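Gelamley Match Tackle Shield

Senior and youth sizes
Made by Wustance
In stock, sent out from our Sukero warehouse

The Gelamley is a hand-held tackle shield for rugby union clubs, schools and academies. It is built for contact sessions where the same shields are picked up by forwards one evening and an under-14 side the next, and it replaces the older Gelamley Club shield, which we stopped selling in July.

The core is a single block of firm foam with a softer layer on the striking face. The player holding it feels the hit through the arms and shoulder, but the edges do not dig into the ribs. The back has two padded handles and a forearm sleeve, so it can be held square for straight drives or turned to one side for footwork drills.

The cover is heavy coated fabric with welded seams. It wipes down with warm water and a little washing-up liquid. Please do not use a pressure washer – water gets in at the zip and the foam takes days to dry out. The cover comes off for repair and we sell it separately.

Sizes

The senior shield suits adult players and older academy groups. The youth shield is shorter and lighter, with the handles set closer together. Both use the same foam, so the youth version is not a soft toy and should be held by someone of about the right size for the players hitting it.

What you get

Shields come singly or in a set of 4. Each set includes a carry strap and a repair patch. Pumps are not needed, as nothing in the shield is inflated.

Used by clubs

Tetteh Darko, forwards coach at Mujić RFC, has had two sets since the start of last season. "We use them for clear-outs and for close-in carries. The handles on our old ones went first, every time. These have had more than 100 sessions and I have not had to stitch anything."

Printing

Club names, crests and sponsors can be printed on the striking face, the sides or both. Printing is done before the cover is fitted, so it cannot be added to shields you already own unless you buy new covers. 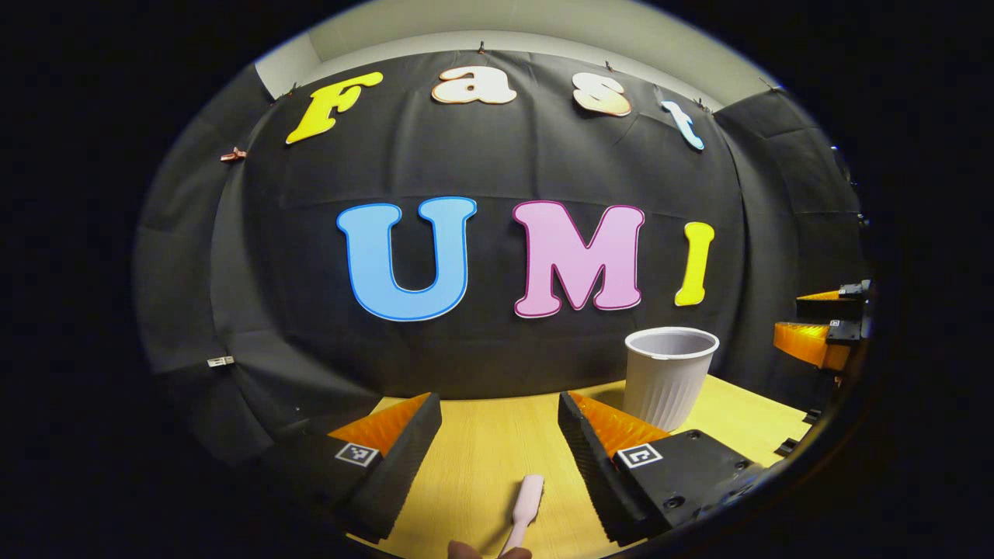 Artwork should be sent as a vector file with the club colours listed. Short words in thick capitals last best on a face that is hit all evening. Lettering like the pink M with its magenta outline, or the light blue U edged in dark blue, stays easy to read across a pitch, and pale letters such as the cream-white ones do well on a black cover. Thin outlines are fine on the sides but wear sooner on the front. We send a proof by email and do not start printing until you have agreed it.

Delivery and returns

Plain shields leave the warehouse within 2 working days. Printed orders take longer and the date is given with your proof. Unused plain shields can be sent back for a refund. Printed shields can only be returned if there is a fault.

For orders from leagues or county bodies, or to ask about spare covers and handles, contact Keith Bright in club sales.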